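Forum > Einrichten & Räume > Große Fensterflächen
Schlagwörter: Glasfront, Arbeitstisch, Tischdecke, Blendung

Arbeitstisch vor großer Glasfront — wohin damit?

Rana, September

Hallo zusammen, wir haben endlich einen Raum für unsere Bastel- und Nähgruppe bekommen, und er ist herrlich hell! Eine ganze Seite ist verglast, davor wäre Platz für unseren großen Tisch. Jetzt streiten wir freundlich: Die einen wollen direkt ans Glas, die anderen lieber an die Wand gegenüber, weil man am späten Vormittag schon geblendet wird. Der Tisch ist 138 cm lang und hat eine Platte voller Kratzer, also käme wohl ein Tuch drüber. Welche Farbe? Und wie viel Abstand lasst ihr zur Scheibe? Einen Vorhang möchte ich ungern aufhängen, das Licht ist doch das Schönste am ganzen Raum.

Irkari
Wand. Am Fenster schwitzt man im Sommer und im Winter zieht es. Hatten wir auch so, nach einem Monat alles umgestellt.

Flisell
Also ich würde den Tisch quer stellen, mit der kurzen Seite zum Glas. Dann kommt das Licht von der Seite und ihr schaut beim Nähen nicht in den Himmel. Rechtshänder setzen sich so, dass das Fenster links ist, sonst liegt der Schatten der Hand genau auf der Naht. 60 cm Abstand zur Scheibe reichen, da kommt man zum Putzen noch durch. Dunkle Decken finde ich furchtbar, man findet keine schwarze Nadel wieder — und die weißen Fusseln sieht man trotzdem. 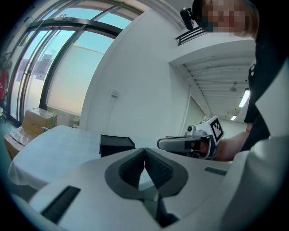 Daniyal Tanoli
Raumpate im Forum

Unbedingt Weiß! Ein weißes Tuch macht an so einer Glasfront unglaublich viel aus, es wirft das Tageslicht von unten zurück, und kleine dunkle Sachen heben sich sofort ab, so wie das schwarze Kästchen auf dem Tisch hier. Ich lasse den Stoff gern über die Kante fallen, 40 cm dürfen es ruhig sein, an den Sitzplätzen aber weniger, sonst zieht ihn jemand beim Aufstehen mit. Baumwolle, bei 60 Grad waschbar, fertig.

Zur Blendung: Schaut euch mal an, wie angenehm Scheiben sind, die nur im unteren Teil milchig sind. Oben bleibt der blaue Himmel, unten ist das Licht weich, und von draußen guckt keiner auf die Arbeit. Das lässt sich mit Folie nachmachen, vorher aber den Vermieter fragen. Wir haben für unsere Front mit 2 Leuten nearly — pardon, knapp einen Nachmittag gebraucht, viel Spülwasser und ein guter Rakel! Kartons würde ich nicht direkt unter dem Fenster sammeln, auch wenn der Platz dort verlockend ist, und an den Feuerlöscher muss man jederzeit herankommen. Die Steckdosen schaut ihr euch am besten an, bevor der Tisch steht, damit das Kabel der Nähmaschine nicht quer durch den Laufweg hängt.

Quer stellen wie bei Flisell finde ich übrigens super. Probiert es einfach einen Vormittag lang aus und schreibt, wie es geworden ist!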